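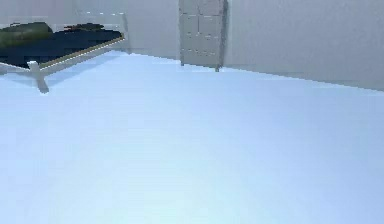
July, 9:40 pm, cask log cont. Sampled 3041 again tonight with Hadiza, third pull from this one. Nose is still shut tight at full strength, some pear, wet cardboard (mine, she says no cardboard, says green banana). Few drops of water and it opens, vanilla, a bit of shoe polish. Finish short. Color is the letdown, held it against the white card and there's hardly any, only a very faint tint, about as much yellow in it as that pale icy floor has blue. Expected more from a refill sherry butt by now. Suspect it was a more tired refill than the Brondska paperwork let on.

Next to it the small Chisholm cask, the 29 liter. Going way too fast. Oak all over it, pencil shavings, bitter on the sides of the tongue. Needs out by end of month or its going to be furniture. Rosaire wants to leave it til August. No. Have written NO on the cask head in chalk.

Proofing. Hydrometer in the gray case reads high compared to the other one, same sample, same temp. Don't use it until checked. If you already used it this week put a star by your numbers in the book please.

Blend trials for the Pevelora bottling, all in 100 ml cylinders:
A - mostly 3041, splash of Chisholm. Thin up front, then all wood. Meh.
B - more Chisholm. Worse. Zachary liked it, Zachary also had a cold.
C - 3041 plus the peated stuff from the rack by the door. Smoke sits on top and doesnt mix in. Maybe wants a few weeks to marry. Kept the rest in the stoppered flask, label says C, leave it alone
D - no notes, spilled it

C again after 20 min in the glass: better. Brine, orange peel, smoke much calmer. Halfdan came by late and picked C blind over the rest without being asked twice. So C is the one to scale, unless it falls apart in the flask.

To do
- corks from Kultis, last bag was crumbly, ask for a swap or money back
- new pipettes, down to 9 and two are chipped
- rinse the valinch PROPERLY, 3041 sample had peat in it first time, had to redo
- Aidan to move the Chisholm cask down off the top row before we empty it, its the one with the weepy stave
- label proof back to the printer, strength is wrong on the neck tag

Hadiza retasting C cold tomorrow before breakfast. I'll do mine after lunch, no coffee.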